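Pad wear and sloppy pivots on the hand-held gripper
Grollero Forum > Maintenance and Repair

Started by palden_pete, 10 August 2021
View from the tool camera on mine, over the bowls and dishes I use for practice grabs. 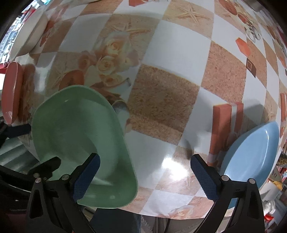
First post: pads or pivots?

palden_pete wrote:
Hi all, long-time reader, hardly ever post. My gripper has been getting vague on the bowls lately. I close on a rim, it feels fine, and then the bowl slowly turns in the fingers like it's trying to leave. Flat-sided stuff is still good. The pads are the navy serrated ones and they have 2,000 closes on them by my tally sheet, and I've never touched the pivot pins except to wipe them. So do I buy pads, or pins, or both? I'd like to spend as little as possible – the last order from Quiambao cost me more in shipping than in parts!

noko_fan74 wrote:
Pads. It's always pads. Mine were done way before yours. Once the teeth round over you've got two smooth strips pressing on a shiny bowl, and of course it's going to spin.

Snaedis_H wrote:
I'd check the pins first. Pads are easy to blame (and easy to sell). Take the tool off, hold one finger by the base and wiggle the tip side to side. If you can feel a click, the pin is worn or the hole is, and new pads will just slip in a new way. I did two sets of pads in February before I figured that out, so I'm a little sore about it.

noko_fan74 wrote:
Sure, but he says flat stuff is fine. Loose pins would show up on everything.

Snaedis_H wrote:
Not on mine they didn't. A flat side pulls both pads square and hides the slop. A curved rim lets each one lean wherever it wants.

palden_pete wrote:
OK, did the wiggle test over lunch. Left finger has a tiny click at the outer pin, right finger is solid. The teeth look a bit rounded near the tips but further down they're sharp. So you're both right?? Not what I was hoping for, wallet-wise.

bench_46 wrote:
Try washing the pads before you order anything. Warm water, drop of dish soap, old toothbrush across the teeth, let them dry overnight. No alcohol, it made mine go hard. And what are you cleaning the bowls with? I had a spray polish on my table for a while and it got on absolutely everything.

palden_pete wrote:
Just dish soap on the bowls. The tablecloth gets wiped with whatever is under the sink, so... maybe that, I'll look at the bottle.

Snaedis_H wrote:
If you do swap the left pin, do the pair on that finger and mark which way the linkage faces before you pull it apart. I put mine back flipped once and the finger stopped halfway. Snædís Hjaltadóttir, by the way, I wrote the pin page on the Palden wiki – there's a drawing on it.

noko_fan74 wrote:
Still say pads, but fine, wash them first. Swap left and right while you're in there and see if the slip moves with them.

palden_pete wrote:
Good idea, doing that tonight. Pins for the left side are ordered, a bag of 40 because that was the smallest they had. If anyone needs some, message me.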